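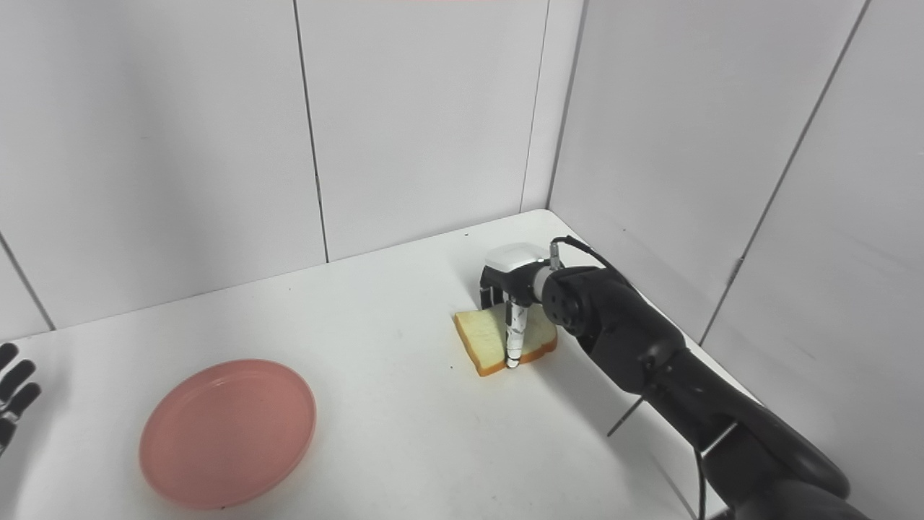 # Chapter 4: When the New Hire Has a Power Cord

I spent my first working summer in a commissary kitchen, putting bread on plates. My shift lead, Orsolya Vass, could lay out a tray of slices while arguing on the phone with a supplier, and she never once looked down. I thought of it as the easiest job in the building until I tried to write out, step by step, what my own hands were doing. Go ahead and try it yourself before you read on! Pick up one slice of bread, put it on a plate, and write down every choice you made.

My list had 15 lines on it, and I still forgot the part where you decide how hard to squeeze.

That little list is where this chapter starts. In Chapter 3 we looked at big machines that took over whole jobs (the bottling line, the mail sorter). Now we're going to look at small tasks, the kind that never show up in anyone's job title, and at what happens to the people nearby when a machine with hands starts doing some of them.

Our main case is Skernari, a company in Standmont that makes boxed lunches. When I first visited, it had 66 people on the floor and sent out 2,000 lunches on a normal weekday. Plating was the job everyone started on. You learned the stations from there, and you got to know people (I heard more good gossip at that table than anywhere else in town).
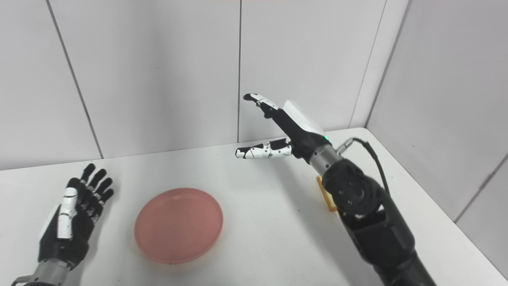

**Figure 4.1** Two robotic hands over a work table with a pink plate. The fingers and thumb of the right hand are open.

Kamala Achari had been plating for years when the managers asked her to help set up the robot work. Her title changed to cell lead, and so did her day. She used to go home with sore wrists. Now she goes home with a headache from reading error logs, and she told me she's still making up her mind about the trade. Her pay went up a little. Her old table partner, Senthil Shetty, moved to packing, which he likes fine, except that he eats lunch at a different hour now and misses the company.

Notice that neither of them lost a job. If you only counted jobs, you'd write "no change" and go home early. I did pretty much that in my first set of notes, and I had to throw them out.

So as you read, keep a few plain questions in your head. Who teaches the new people, now that the starter job is different? Who gets called over when a slice lands crooked? Does that person get paid for knowing what to do?

### Words to watch for

**Task:** one piece of a job, such as placing bread on a plate.

**Task shift:** a change in who, or what, does a task.

**Hidden work:** work that keeps things running but isn't written into anyone's job.

We'll begin with the task list Kamala wrote for plating, which is a good deal longer than mine.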